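Demonstration Operators Wanted — Household Tasks Collection
Jellthorpe site
Posted Jan 6, 2024

Futa is hiring part-time demonstration operators for the Histusent project. Operators perform ordinary household tasks with a pair of hand-held grippers, and the recordings are used as training examples for a learning system that will later run on robot arms. We are filling places for the spring round now. A second round opens in September.

No background in robotics is needed. Most of the work is picking things up, opening them, wiping them, folding them and putting them down again, many times, at an even pace. 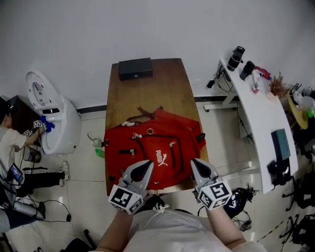
Photo: Futa / Histusent project

What the work involves

You hold one gripper in each hand and do the task with the gripper fingers only. Each gripper carries printed markers, which have to stay clear of your sleeves and of the objects on the table. A task may be something done at a table, such as handling a backpack, or something done elsewhere in the room, such as cleaning a toilet bowl with a cloth. More than one operator may be recording at the same time, so you will need to be comfortable working near other people.

A single recording is called an episode. An episode starts with the object in its start position and ends when the task is done or when you call a stop. You then reset the object, change its position or angle as the task sheet asks, and start again. Every task has a sheet of 2 pages, and you will be expected to read it before your first episode and keep to it after that.

Failed attempts are part of the job. If the gripper slips and you can recover, recover and carry on. If you can't, call a stop and mark the episode as failed. Please do not delete anything yourself. The review team at Escobar goes through all episodes and decides which ones are kept, and some failed ones are kept on purpose.

Hours and pay

Shifts are three hours long, with a paid break in the middle. You can take up to four shifts a week. Pay is hourly and is the same for every task, whether the episodes are kept or not. We do not pay by the episode — people who rush produce motions the system can't learn from.

The spring round needs 640 usable episodes of bag handling and a smaller set of bathroom cleaning. Those totals are for the whole group. There is no individual target.

Training is one full shift, paid at the normal rate. You will practice with the grippers, learn how to start and stop a recording, and run a few short tasks while a shift lead watches. If at the end of it you decide the work isn't for you, you are paid for the shift and that is the end of it.

Who we are looking for

You should be 18 or older and able to stand for most of a shift. You need full use of both hands and enough grip strength to squeeze and hold the grippers over and over. Left-handed applicants are especially welcome in this round, as most of our earlier episodes were done by right-handed people. Glasses are fine. Rings and bracelets have to come off before recording.

Experience in housekeeping, packing, sewing, retail stockrooms or physical therapy has been useful to operators in the past, but it isn't required. You should be able to follow written steps in English and write a short note when something goes wrong.

The room

Recording takes place indoors at Jellthorpe, in a shared room with a work table and a long counter. There are cables on the floor in places, so closed shoes are required. Water and personal bottles are allowed.
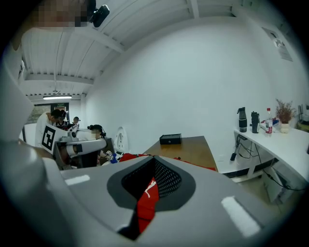
One operator from last year's round told us that the first hour was the hardest, that the grippers felt clumsy until the fingers stopped being something to think about, and that zippers took the longest to get right. The same operator asked us to warn applicants about sore forearms in the first week. We have since moved the break earlier for new operators, and you may swap to a lighter task at any time by telling the shift lead.

Recording and privacy

Cameras run during every episode, and they may pick up your hands, arms, clothing, voice and face. Faces are blurred before episodes leave the site. You will sign a consent form before your training shift, and we will go over it with you in person. You may ask for your episodes to be withdrawn up to the day the round closes. After that they become part of the training set and can't be taken out.

How to apply

Send a short message through the Histusent application form. Tell us which days you are free, which hand you write with and whether you have any allergies to cleaning products. A résumé is optional. Please put reference 2012 in the subject line so that your message reaches the right inbox.

We reply to everyone within two weeks. If we have a place for you, we will offer a training shift at Jellthorpe and send directions and the consent form to read ahead of time. Applicants we can't place in the spring will be asked if they want to be kept on the list for the September round.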